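Treststead Surgical Skills Centre
Simulation and Robotics Working Group
Minutes of the June meeting

Present: chair, clinical lead, simulation technician, biomedical engineering, purchasing, nursing education, minute-taker
Apologies: library services
Meeting opened 2:00 p.m. in the Villa building, ground floor

1. Previous minutes
Accepted with one correction. Under item 4, the compressed air outlet is on the north wall of the bench lab.

2. Open day at Wasero
Members of the group attended the open day in the Wasero workshop. The program consisted of a talk on instrument maintenance, a suturing demonstration on a practice pad with two robotic instruments, and a question period.

The clinical lead reported on the demonstration. The task was a horizontal incision closed with interrupted stitches. The operator worked with a needle driver in the right instrument and open jaws on the left. Thread handling took more of the operator's attention than needle placement. Wasero staff recommended shorter strands for new trainees. The clinical lead agreed and asked that this be written into the bench instructions.

Biomedical engineering asked about wear at the instrument wrists. Wasero inspects the cable runs after every 138 cycles of its bench test and keeps a written log. The log was shown on request. Copies were not available to take away.

Nursing education noted that viewing was poor for anyone standing behind the second row. A second monitor would be needed for any similar session at Treststead.

3. Practice pads
The pads now in stock are dry foam and do not behave like the pad used at Wasero. The technician has tested 7 sample pads from Raltik. Two split at the incision edge when the stitch was pulled tight. The remainder were acceptable. Red fluid can be applied to the wound line but must be wiped off before storage, as it stains the bench tray.

Purchasing confirmed that $3000 remains in the consumables line for this budget year. An order for pads is to be placed once Raltik has confirmed the lead time.

4. Demonstration at Treststead
Wasero has offered to repeat the demonstration on site. It would need the large bench, a separate power circuit and a clear path from the loading door. Biomedical engineering will check the circuit. The door is wide enough only with both leaves open.

Agreed: accept the offer in principle. Date to be set after the circuit check.

5. Actions
Technician: revise bench instructions to include strand length
Purchasing: obtain lead time from Raltik
Biomedical engineering: circuit check, bench lab
Nursing education: quote for second monitor

6. Other business
The key cabinet code has been changed. See the front desk.

Meeting closed 3:15 p.m.

Attachment to item 2
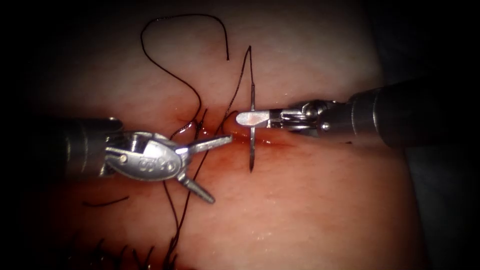 Does the centre have to buy its own instruments before Wasero can give the demonstration here?
Wasero will bring the instruments and the controls. The centre supplies the bench, the power circuit and the monitors.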